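Pizarra blanca Parstead con marco de aluminio: reseña después de un mes de uso

Publicado el 31 de julio

Compré la Parstead para sustituir una pizarra barata que se había puesto gris a fuerza de borrarla mal. La quería sobre todo para trabajar en horizontal, encima de una mesa, y en segundo lugar para colgarla. La mayoría de las reseñas que encontré la prueban en la pared, así que aquí va lo que he visto usándola tumbada.

La pagué de mi bolsillo: 85 euros con el envío incluido, en la tienda en línea de Hämäläinen.

Qué viene en la caja

La pizarra, cuatro tornillos con sus tacos, una hoja de instrucciones y un rotulador negro. No trae borrador. Las esquinas venían protegidas con cartón y la superficie con una película que se retira en un par de minutos, aunque en los bordes se mete debajo del marco y hay que tirar despacio. A mí se me quedó una tira enganchada en un lado largo y la saqué con una tarjeta de plástico.

Marco y esquinas

El marco es de aluminio, fino, con una ranura a lo largo de cada borde. Las esquinas van rematadas con piezas de plástico gris, redondeadas, que sobresalen un poco por encima del marco. En la pared eso da igual. En la mesa se nota cuando apoyas el antebrazo cerca de una esquina y cuando quieres pasar una regla larga de lado a lado, que queda levantada en el extremo.

La ranura acumula polvo de rotulador. Se limpia con un bastoncillo o con la punta de un trapo, pero hay que acordarse. En la pizarra anterior, con marco liso, no pasaba.

No he visto holguras entre las piezas. Valtteri Räsänen, que comparte taller conmigo y compró el mismo modelo, tuvo que volver a encajar una de las esquinas el primer día. Entró a presión y no se ha vuelto a mover.

Superficie y borrado

Es una superficie brillante. El rotulador corre bien y la línea queda limpia, también con punta fina. En seco, con un paño de microfibra, lo escrito el mismo día se va de una pasada. Lo que dejé una semana entera necesitó dos pasadas y algo de presión, y en una zona quedó una sombra que quité con alcohol.

Probé tres rotuladores: el que viene en la caja, unos Udia de punta redonda y unos Wirov de punta biselada. El de la caja es flojo y empezó a secarse a los pocos días. Los Udia son los que mejor se borran. Los Wirov pintan más oscuro pero dejan más residuo, y el rojo es el peor de los cuatro colores.

Para los imanes la sujeción es correcta sin más: un imán pequeño aguanta una hoja, con dos hojas ya resbala si la pizarra está colgada.

Uso en horizontal

Es como más la he usado. Va muy bien para marcar zonas y dibujar el contorno de dónde tiene que ir cada cosa, y luego borrar y volver a empezar. Conviene poner una tela debajo. Sobre la mesa desnuda el marco patinaba un poco cada vez que escribía con fuerza; con un mantel blanco de algodón se queda quieta y además no raya el tablero.

El inconveniente son los reflejos. Con luz de techo aparecen franjas claras a lo ancho de la superficie y, según dónde te sientes, una línea fina se pierde. Se arregla en parte girando la pizarra respecto a la mesa. Joonas Ruotsalainen me recomendó una lámina mate adhesiva, pero no la he probado y sospecho que empeora el borrado.

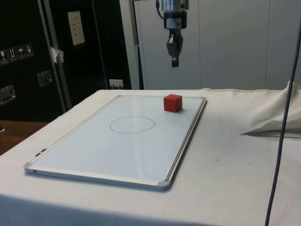
Colgada en la pared

La tuve colgada una semana. Los tacos son justos para ladrillo y no me fiaría de ellos en pladur. Los agujeros de montaje quedan en las esquinas y la hoja de instrucciones no da la distancia entre ellos, así que toca medir. No incluye bandeja para rotuladores.

Lo bueno y lo malo

A favor: borra bien en seco, el marco es firme y se puede usar tumbada sin que baile si se le pone una tela debajo.

En contra: brilla mucho, las esquinas estorban a la regla, la ranura junta polvo y el rotulador incluido no vale gran cosa.

¿La volvería a comprar? Para mesa, sí — a este precio no he encontrado otra con mejor borrado. Para una pared frente a una ventana buscaría una mate.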